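Kumsa cell, fault 523: the gallery

Welcome back to the Arnwood workshop pages, where we post the faults as well as the demos. The demos get more visitors. Fault 523 is the one where the arm loses track of where a surface is, carries on with great confidence and then trips its own force limit. We had it 103 times in January, which the Plasow controller logged without comment.

The Kumsa cell, both from wrist height: 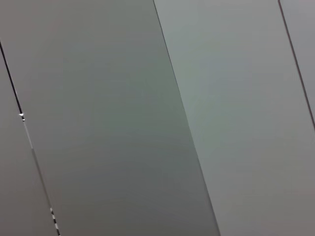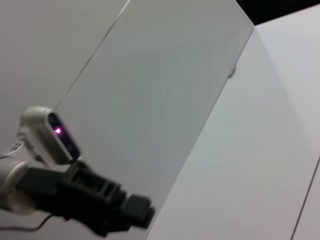 Fault 523 comes down to depth. The Braver planner wants a distance to whatever the arm is approaching, and if it can't get one it uses the last number it believed in, much as I do with my bank balance. Give it a box with printing on it and all is well. Give it a large plain grey panel, with no mark on it from one side to the other, and the number starts to wander. The seams help a bit, but only when one of them falls in the part of the view the planner is using. On the worst run the log has the panel jumping from 523 mm away to 1404 mm and back while the joints reported no movement at all. The fault code and the distance matching is a coincidence that cost us a morning.

What we've changed so far: stale readings now stop the arm, approach speed is halved near the walls, and the cell door stays shut during tests, including quick ones. There is also a roll of patterned tape on order.

The tally since the change is 3974 moves and two stops, both on Thursday, both mine. I had left the old settings file loaded.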